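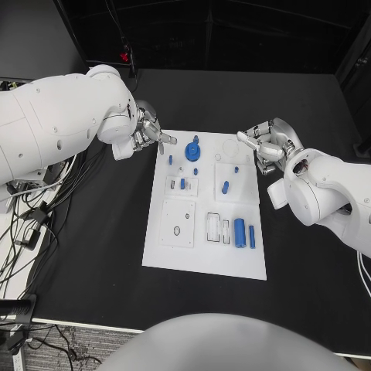
Edem Appiah

Notes from the Dridis open day, 19 August 2025. Read before lab.

Station 2, two-arm assembly. White board on a black table, blue parts, little clear pieces. Outlines engraved in the board, look like the target spots. Clear ones very hard to see against white, so think about lighting and contrast for your own setup.

Two arms, a multi-fingered hand on each, facing each other over the board. Questions to bring:
- which hand goes first near the stepped blue part? risk of colision
- cylinder lying on its side: regrasp, or turn it in the hand?
- narrow slot next to the big cylinder, how much clearance do fingers need

Demo ran 5 min, then Q&A. They quoted 69 trials since April, didnt get the success rate. Will email.

Reading: Begović handout, section 2 only. Half a page on grasp order, due next class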